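Folside Small Objects Project — progress report for the Lamont fund
Period ending October
Prepared by Beca Meredith, Preststead

Hi all,

You asked for this one to be a bit shorter than the last, and to spend less time on the budget and more on what we've found out. I've had a go. The spending table is in the usual spreadsheet and there's only one line in it that needs a chat (see near the end).

Where we're up to

When I last wrote we had a plan, a pile of gear and a policy that could pick up a wooden block if the block was feeling cooperative. We now have a proper dataset. Since the start of this period we've recorded 977 demonstrations of two-handed handling of small, floppy things: bead strands, bracelets, cords, short lengths of chain. Of those, 472 have been trimmed, labelled and checked by a second person, and those are the only ones I've used for the results in this report. The rest are in the queue and I'll get to the queue further down, because it's a bit of a sore point.

All of it was collected with the hand-held grippers, no robot arm in the loop. A person holds one in each hand, does the job, and the wrist cameras record what the fingers see. I was a bit nervous about leaning on this so heavily when we wrote the proposal, and you'll remember Naltis asked some fair questions about whether the motion would carry over to the arms. It mostly does. The fingers are the same shape on both, which takes care of a lot, and the bits that don't carry over are fairly predictable (people like to flick their wrists in ways our arms simply can't).

The main result

The question for this stage was whether the policy does better with demonstrations from lots of different rooms or with more demonstrations from one tidy room. So we trained two versions on the same amount of data. One saw only the bench at Preststead, plain grey mat, good lights. The other saw the home recordings, where people put the beads down wherever they'd normally put things down and got on with it.

On the bench test the two came out so close that I wouldn't bet a coffee on the difference. Off the bench they weren't close at all! We ran 286 trials on the arms, spread over surfaces neither version had been trained on, and the home-trained one was clearly ahead on every surface we tried. The bench-trained one had a real fondness for grabbing at shadows and printed spots. Put a strand of beads on a floral tablecloth and it would go for the flowers, quite confidently, again and again.

I want to be careful here because it's one task family and one pair of arms. But it's a big enough gap that we've stopped bench recording altogether, which I know is a change from the work plan. I hope you're okay with that. I'd rather ask now than write a paragraph of justification at the end of the year.

What's been hard

Depth, mainly. Shiny and see-through beads are miserable for it. Our depth estimate is decent on anything matte and then goes to pieces on a glossy bead, and a strand of them can come back as a hole with a string through it. We tried two fixes. Masking the beads out and letting the policy work from colour alone helped more than I'd expected. Smoothing the depth over several frames made things worse, as the strand swings and the smoothing smears it. So masking stays, smoothing is in the bin.

The second hard thing has been the moment when both grippers matter at once. Picking up one item with one hand is easy to learn. Holding something still in one while the other does its own job is where most of our failures are, and the usual failure is that the idle hand opens. It just lets go, for no reason that I can find in the training data. My working theory is that the two halves of the policy aren't sharing enough, and each one thinks its own episode is over once its own item stops moving.

So for the latest round we changed the instructions. Both grippers have to be holding something for part of every recording, and the demonstrator keeps the first item gripped until the second one is finished with. We also asked for beds and sofas as well as tables, the busier the fabric the better, and for beads of very different colours and finishes so the labelling crew can tell the two items apart quickly.
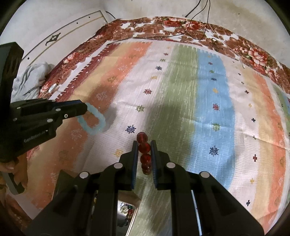
It's slower to record this way, and I got a few grumbles about sore thumbs, so we've cut the sessions to 43 minutes with a break in the middle. The early signs are good. I retrained on the first batch over a weekend and the idle hand opened far less often in the dry runs. I haven't put a number on it yet and I won't until we've done it on the arms with someone other than me scoring.

The queue

Checking is our bottleneck. Recording is quick and people enjoy it. Watching it all back, marking where each grasp starts and ends, and throwing out the ones where the tracking drifted is nobody's idea of a good afternoon. I've written a little script that flags likely drift before a human looks, and it's saving us a fair bit of time on the clear-cut ones. The labelling guide has been rewritten too — the old one had two definitions of "grasp" in it, both mine.

The one budget line

We're under on hardware and over on labelling. I'd like to shift what's left from the spare arm controller to paid checking hours. If the controller dies we'd lose a couple of weeks, and I can live with that risk more easily than with half the recordings sitting unused. Could you let me know either way before we book anyone?

Next steps

Finish checking the current round, then run the two-hand version on the arms at Preststead with the same trial sheet as before. After that I want to try the home-trained policy on cords with plugs on the end, which behave quite differently when they dangle. Naltis have offered us time on their second pair of arms, and I'd love to say yes, as it would tell us whether any of this holds up outside our own lab.

The trial sheets and failure clips are in the shared folder under Folside. Start with the tablecloth ones if you only have time for a few.

Cheers,
Beca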